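FOR IMMEDIATE RELEASE
Tuesday, June 9, 2020

Losamcombe Ball Library Opens With 2,000 Tennis Balls to Borrow

LOSAMCOMBE – The Losamcombe Ball Library opens its doors this week with 2,000 used tennis balls, all sorted and ready to go out to schools, day centers, dog owners and anyone else who can think of something to do with them!

Tennis clubs go through balls fast. Once a ball loses its bounce it is no good for a match, but it is still fine for a playground game, a juggling class or the feet of a noisy classroom chair. The call for donations went out in May, and 21 clubs answered it with bags, buckets and, in one case, a full wheelbarrow.

Sorting takes place on a tabletop at the library's workroom on Miranda Street. Lively balls are kept for coaching sessions and flat ones go to the craft and chair-leg bins. Any brand is welcome, and so is any color, though yellow is far and away the most common.

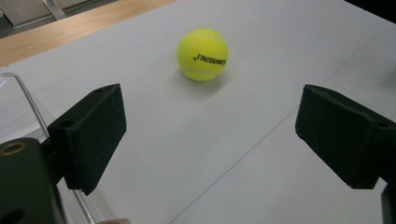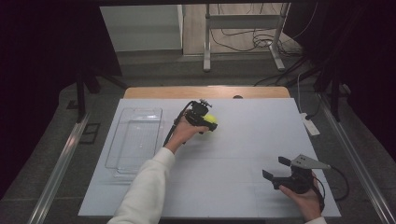
Borrowing is free. Groups may take up to one full bin at a time and keep it for the summer term (craft balls don't need to come back at all, so please do cut them up). The first 612 balls are already spoken for by schools in Losamcombe and neighboring Dundetti, and we are delighted with how quickly the list filled.

Clubs with balls to give can leave them in the green drop box by the Miranda Street entrance at any hour. Please take them out of their cans first and keep wet ones in a separate bag. Rackets, nets and shuttlecocks can't be accepted at the moment.

The library is open Wednesday and Saturday mornings. Bin requests can be made at the front desk or by leaving a note in the drop box with a phone number.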